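Fillby Prepaid Envelope Wallet

I started selling these after my own paper envelopes fell to bits in my handbag (cash everywhere, at the till in the supermarket, with a queue behind me). I'd been doing the envelope method for years: take the month's money out, split it into groceries, petrol, birthdays and so on, and when one's empty you stop spending. Lovely system, rubbish stationery!

The Fillby is a zip-round wallet with 16 slots inside, each with a little tab you can write on in pencil and rub out again. There's a proper coin pocket at the back, and a flat sleeve behind it where I keep vouchers and the loyalty cards I always forget I own. It comes in navy, moss or a sort of mustard that photographs badly but is much nicer in your hand.

It costs £35, and yes, I know, that's a lot for something meant to help you spend less. I dithered over it for ages. We had a cheaper version made up by Maltanetti and the zip went on almost every one I tested, so I went back to Holteven and paid for the better zip. Mine has been in daily use since last March and still runs smoothly.
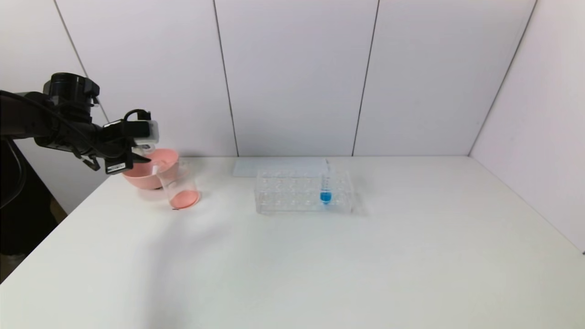 Pink bowl and glass beaker on a white table.

You also get 2 pads of spending slips, one to tuck in each time you take money out of a slot. I scribble the date, the shop and what's left. My friend Polyxeni Kokkinos skips the slips altogether and just counts what's there on a Sunday night sort of basis, and she's paid off her car, so do it however you like. Refill pads are on the accessories page.

A few bits people ask me. It fits the new notes flat with no folding. It will not fit in a jeans pocket, sorry, it's more of a bag or kitchen drawer thing. The tabs take pencil or a fine felt tip, but felt tip stays put for good, so be sure about your categories first! And please don't keep your whole savings in it. Mine holds the month's spending and the rest sits in the building society.

Orders go out from Xenos, our little unit behind the post office, where Panagiotis Panagiotou does all the packing. Postage is free in the UK. Returns within two weeks if you haven't written on the tabs.

Page updated February 26, 2020. Moss is out of stock until March, navy and mustard are ready to go.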